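Ask a robot to turn on the lamp

I went to Galta to find out whether a machine can do my chores yet. I'll admit I had hopes. I have a sink full of dishes and a lamp I'm always too lazy to get up and switch off, and Plorkard, the outfit I was visiting, has been working on household jobs since November.

The engineer who agreed to talk to me (she asked me to leave her name out, "my mother will send this to everyone") laughed when I brought up the dishes. "We're not at dishes," she said. "We're at small stuff on a table. Ask me about lamps."

So I asked her about lamps. A desk lamp, she told me, is a wonderful teacher. The head is heavy, the neck bends, the base slides, and the cord wanders off through everything else you own. "You and I grab it and don't think. The robot has to decide which bit of it is the lamp."

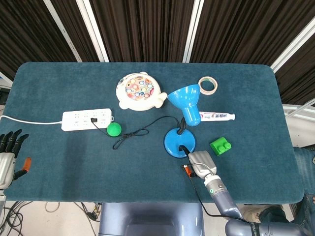 What it can do, and what it can't

I wanted a straight answer, so I pushed. Could I buy one of these and have it tidy my desk? "No," she said, before I'd finished. "You could buy one and have it tidy your desk slowly, with me standing next to it."

Picking up a ball is fine, she says. A roll of tape is mostly fine. A tube of toothpaste is harder than you'd think — squeeze too little and it slips, squeeze too much and you've got another chore. Then there are switches. The team has logged 564 tries at small buttons and switches, and she wouldn't give me a success rate. "Better than spring" was all I got!

"A switch is tiny and the finger isn't," she said. "You come in 2 millimeters off and you're just pushing the lamp around."

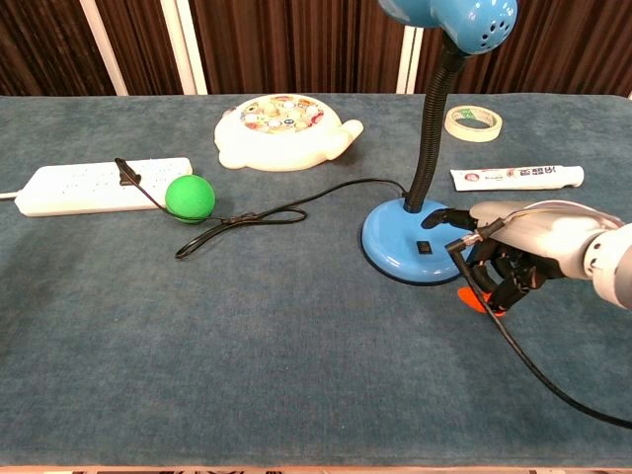
Cords bother her most of all. They never lie the same way twice, they get behind things, and pulling the wrong one brings a friend along. I told her that was also my experience of the space behind my TV, and she said yes, people are pretty bad at cords too, we're just more patient about it.

She did surprise me on shop work. Nandier, a parts supplier she used to work for, has had machines sorting 300 bins for years, and she thinks that kind of job is basically solved. "Same bin, same part, same spot. Your kitchen moves every day."

So when do I get my dishes done? She thought about it for a good while. "Buy a dishwasher," she said, and went to get us both a coffee.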